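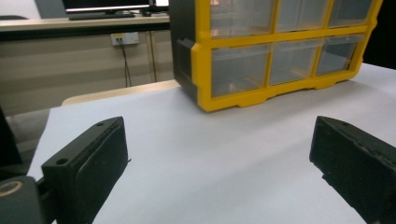 Yellow drawer organizer on a white tabletop.

How to set up a small parts organizer without regretting it

Most guides tell you to buy labels first. I don't see the point. You'll change your mind within a week, and then you're scraping off sticky paper with a thumbnail. Put the drawers to work first and label them in a month, if you still want to.

Step 1. Tip all your screws, hooks and picture nails onto a tray. My pile came to 419 pieces, and I threw out 111 of them — bent, rusty or a mystery.

Step 2. Sort by job. Sorting by size looks great in store displays, but I have never once gone looking for "something medium."

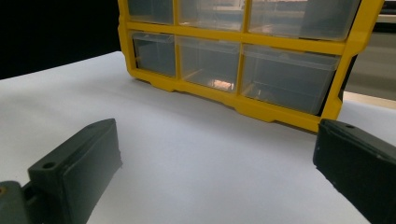

The clear drawers, two rows showing.

Step 3. Fill each drawer halfway. Bronwyn Tautahi swears by filling to the brim, and she also spends a lot of time picking washers up off the floor.

Step 4. Put heavy things in the bottom row. 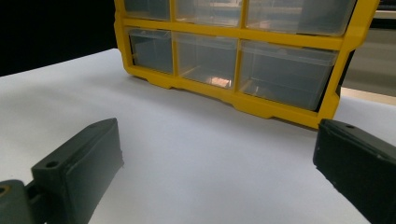 Step 5. Leave a drawer or two free. The people selling foam drawer liners will say you need those too. I tried them in November and took them out again. Small nails get under the edges.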